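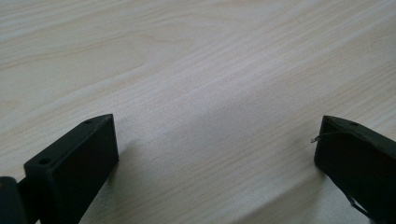 Wood for Furniture Makers
Handout 4: Grain, figure and movement

Tutor: Orysia Dovhaniuk
Skivadcombe evening course, Room 15

Read this before the March session and bring the board you were given last time.

1. Some words we will use

Grain is the direction the fibres run. Figure is the pattern you see on the face of a board. People mix the two up, and timber yards do it as well, so ask what is meant if you are buying by phone.

Growth rings are laid down each year. The part grown in spring is usually paler and softer. The part grown in summer is darker and denser. The lines on a board are these rings, cut at one angle or another.

2. How the cut changes the pattern

Plain sawn boards are cut straight through the log, one after another. The rings meet the face at a low angle, which gives arches and wavy bands in the middle of the board and straighter lines towards the sides. Most tabletops are made this way as there is little waste.

Quarter sawn boards are cut so the rings stand close to upright in the end of the board. The face shows straight, narrow lines. In oak you will also see pale flecks, called rays.

Rift sawn boards fall between the two. The lines are straight and the flecks mostly go.

A single wide plain sawn board can show both arched and straight grain. Look at the end before you decide how it was cut.

3. Movement

Wood takes in water from damp air and gives it up to dry air. It swells and shrinks as it does so. There is hardly any change along the length. Across the width there is a good deal, and a plain sawn board moves more than a quarter sawn one.

Worked example. A top is 200 mm wide and the timber moves 1 per cent between winter and summer. The change is 2 mm. Now work it out for a top four times as wide. This is why a solid top is held down with buttons or slotted plates. Glue it hard to the rails and it may split.

Plywood moves very little, so a veneered top can be fixed more firmly.

4. Finishes on pale woods

Ash, maple, birch and beech all darken or yellow to some degree. Oil brings up the pattern and makes the colour warmer. Water-based varnish changes the colour least. Soap finish gives a dull, whitish surface and has to be renewed.

Always test on an offcut from the same board, sanded to the same grit.

5. Reading

Pennington, Timber for the Bench, 1958, chapter 2 and the table on page 53. The names of some species are out of date but the drawings of log cuts are still the clearest we have. There is one copy in the workshop. Please sign it out with Taras Yurchenko.

6. To do before next time

Mark the ring direction on both ends of your board.
Say whether it is plain, quarter or rift sawn.
Sketch how you think it will cup as it dries.
Measure the width in three places and write it on the back in pencil.

Volkan Yüksel will run the planing bench next session. Ear protection is required.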